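From: packing-side rep, Villalobos kitchen
To: floor-talk list
Date: 8 Apr 2018
Subject: Re: [floor-talk] So are the arms taking the prep tables or not

Whoever posts from the night account wrote:

> I'll ask it here because I asked it at the board and got a
> brochure. Dustora had one arm running on the back bench in
> March. Now I hear the contract says Tirkden does the
> software and we get more of them by summer. Are they taking
> the prep tables or not? And if they are, what do the people
> at the prep tables do? "Higher-value tasks" is what the
> brochure says. I have been here long enough to know what a
> higher-value task is. It's the same task with a clipboard.
>
> Also: who decided the radio had to go off on that side of
> the room? If the arm can't work with the radio on I want
> that in writing so I can frame it.

Radio first, as it's the only thing I can settle. The radio went off because someone plugged the charger for the floor scrubber into that outlet. It has been moved back. The arm has no opinion on music.

The rest of it I'll take in order, with the warning that I've sat in on the meetings and still only understand most of them. Where I'm guessing I'll say so. Please don't forward this to management as "the rep confirmed," which happened with the locker business and cost me a whole afternoon.

1. WHAT THE ARM DOES NOW

It does produce, one piece at a time. Pick up a piece, put it where it goes. On a good run it's steady and dull to watch, like a very patient uncle sorting screws. On a bad run it reaches for something, thinks about it, backs off and reaches again, and you find yourself leaning forward in your shoes as if that will help.

It doesn't wash, core, trim, peel or cut anything. It doesn't look at a pepper and decide the pepper is for soup. Those are all still us, and I asked twice, in two different ways, to see if I'd get two answers. I got one answer both times, so I believe it for now.

2. WHAT THE NUMBERS SAY

The Tirkden people want 1,000 clean picks in a row before they'll talk about adding a second arm. Clean means no drop, no bruise, and no person stepping in. The best streak on the sheet as of this week is 54.

I'm not posting that so everyone can have a laugh in the break room (I know you will, I did). A streak can go up in a hurry once somebody fixes whatever is breaking it, and the sheet doesn't say what's breaking it. I've asked for a column that does. So far I've been told it's a good idea, in the voice people use for ideas that go in a drawer.

3. WHO STANDS NEXT TO IT

This is the part I care about, and it isn't in the brochure at all.

Each shift, one person from prep is put "with" the arm. The posted description is monitoring. What it amounts to is: load the bowls, clear the bowls, wipe down, press the green button when it stops, write down that you pressed the green button. Between those you wait. You can't go help at the next table, because it might stop. You can't sit, because the stool was never approved. I did two shifts of it so I could complain with some authority, and my feet have never hurt like that from doing so little.

Prep is hard on the wrists and the shoulders, and everybody knows it. If the arm takes some of the repeat lifting, fine, I'll bake it a cake. But trading sore wrists for a day of standing at attention beside a machine is a trade that should be discussed before it gets made, and we found out about it from a rota.

There's also the matter of talk. At the prep tables there are people across from you. By the arm you face the arm. A few of you have written to me off-list to say that this was the worst of it, and that you felt silly saying so. I don't think it's silly. I brought it up, and it got into the minutes as "ergonomics."

4. WHAT'S HARD FOR IT

People keep asking why it's slow on the round stuff when a kid could do it. I asked one of the Dustora techs and got a long answer, and I'll give you the short one as well as I can.

Round things roll. Bowls have sloped sides, so whatever is in there wants to go to the bottom, and the fingers have to get down inside after it without knocking the rim. Shiny is a nuisance too: the camera rides down by the fingers, and a white bowl under our lights throws glare back up at it. Then there's the squeeze. Too little and the thing drops, too much and you've started the sauce early.

All of this we do without noticing, usually while arguing about something else. I bring it up because "unskilled" was used in one of the slides, and I asked what the machine was being paid to learn, then. The slide has been changed. It now says "entry-level," so there's your victory, enjoy it.

The picture below is the arm's own view, with one piece in the bowl and the fingers spread to either side of it, not touching yet. I can't tell you if it's a tomato or a red apple. I've been handling both for years and from that angle I'd want to pick it up and check.
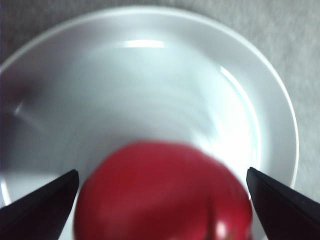 5. WHAT HAPPENS TO HOURS

Nobody's hours have been cut on account of the arm. I've seen the schedule before and after and that is true as of today.

What has happened is that two short shifts that used to be offered as extras went to "arm coverage," and arm coverage needs the training, and the training was held once, at an hour when the people who like the extras are on the bus. So the extras went to whoever could make it. That isn't a cut on paper. Ask the people who lost them what they'd call it.

I've asked for the training to be run again, twice, once for each end of the day. The answer was yes in the room. I'll believe it when there's a sign-up sheet with a pen on a string.

6. THE FLIMIK THING

Some of you got a notice about the Flimik app, where you'd tap in each time the arm stops and choose a reason from a list. My advice is to use it, but keep your own note as well, on paper, in your own words. The list of reasons has "operator error" at the top and "other" at the bottom, and if you're in a hurry you know which one your thumb will land on.

I asked whether the stops logged under a person's name could be used in a review. I was told that wasn't the intention. I said I was glad, and could we have it written down as a rule, and there was a pause long enough to finish a cookie in. It's on the list for next time.

There's a 500 word limit in the comment box. Feel free to find it.

7. WHAT I'M ASKING FOR

Going into the next meeting I've got the following, and I'd like to hear from you before then if I've missed something or if you think one of these is daft:

- A stool. A regular stool, with a back if they're feeling rich.
- No more than half a shift at a stretch next to the arm, then swap.
- The arm turned so the person minding it faces the tables.
- Training run again, on paid time, both ends of the day.
- The stop log not to be used against anyone, in writing.
- A plain answer on what happens to prep if the 1,000 streak is reached. A date would be nice. I'd settle for a sentence without "exciting" in it.

On that last one, my own guess, and it's a guess: they don't know. I used to think they knew and weren't telling us. After sitting through these meetings I think there's a plan for the arm and there's a hope for the people, and the hope is that we'll sort of drift to wherever there's a gap. That has been the staffing policy here for as long as I can remember, so at least we've had the practice.

To the night account's real question, then, are they taking the tables or not. Right now, no. One bench, one arm, one piece at a time. Later, maybe part of the table, the part where you move a thing from here to there. I would rather we argue over what the job looks like with that part gone while the arm is still on its first bench – they listen better when the thing isn't working yet.

Replies to the list please, unless it's about somebody's shift in particular, in which case write to me direct. If you write from the shared computer in the hallway, log out. Last month I got a very frank email from an account belonging to a person who was on vacation at the time, and I answered it, too.

The green tray by the time clock is for paper comments if you don't like typing. I empty it at the end of my shift. It is not for gum.

– packing-side rep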